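How to Look After a Robot Hand

Have you ever tried to pick up a marble with your winter gloves on? Tricky! A robot has the same sort of trouble when its fingers are dirty, bent or in the wrong place. So before a robot gets to do anything clever, somebody has to give it a good check-over.

At the Sondardale workshop that somebody is Thịnh Lưu. He looks after a robot arm called Gandis, and every morning he spends 11 minutes getting it ready. You could call it brushing its teeth, if robots had teeth.

Gandis has a gripper at the end of its arm. A gripper is a robot's hand, and this one has just two fingers. You have four fingers and a thumb on each hand, so two might sound a bit mean, but try it for yourself. Put one hand behind your back and use only your thumb and first finger on the other. You can still pick up a pencil, a biscuit or a sock. Two fingers can do a lot!

Gandis also has a little camera near its wrist. It moves wherever the hand moves, so the robot always gets a view past its own fingertips.

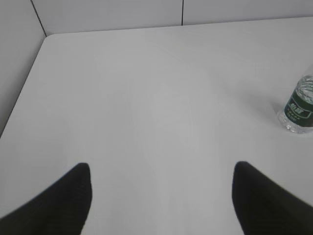

Step one: switch off and clean up

Robot arms are strong and they can't feel sorry for you if they bump your elbow. Thịnh always switches the power off before he touches the fingers, and he hangs a red tag on the switch so that no one turns it back on while he's busy.

Then he wipes each finger with a soft cloth. Dust and grease make fingertips slippery, just like butter on yours. He gives the camera a wipe too, with a special cloth like the ones people use for glasses. One smudge on the lens and everything the robot looks at goes foggy.

Step two: wiggle test

Next he holds each finger and gives it a gentle wiggle. It should feel firm. If it rocks, a screw has worked loose inside, and he tightens it with a small key. He doesn't tighten it as hard as he can, though – too tight and the screw can crack the part it's meant to be holding.

Step three: open wide!

Now the power goes back on and everyone stands behind the yellow line. Thịnh tells the gripper to open and close, very slowly, 34 times. He watches and he listens. A healthy gripper makes a quiet hum. A click or a squeak means something needs a closer look.

The two fingers have to move together, like a pair of curtains. If one gets there first, it will shove things sideways and knock them over.

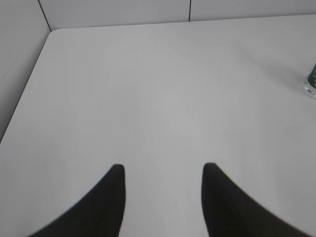 The gripper with its fingers apart, and a bottle over at the far right.

Step four: teach it where it is

This is the best bit! A robot doesn't know where its hand is unless it has been told. Thịnh moves the arm to a spot he has measured and saves that place in the robot's memory, and he calls it "home". All the other moves are worked out from there. If home is wrong by the width of a pea, every single grab will be wrong by a pea as well.

A pale, plain table is handy for this sort of work. Dark fingers show up clearly against it, and so does anything you might want the robot to find.

Try it yourself

Ask a friend to shut their eyes and hold out a finger and thumb. Now guide their hand to a plastic cup using only the words left, right, forward, back, open and close. How many words did it take? Swap over and see if you can do it in fewer!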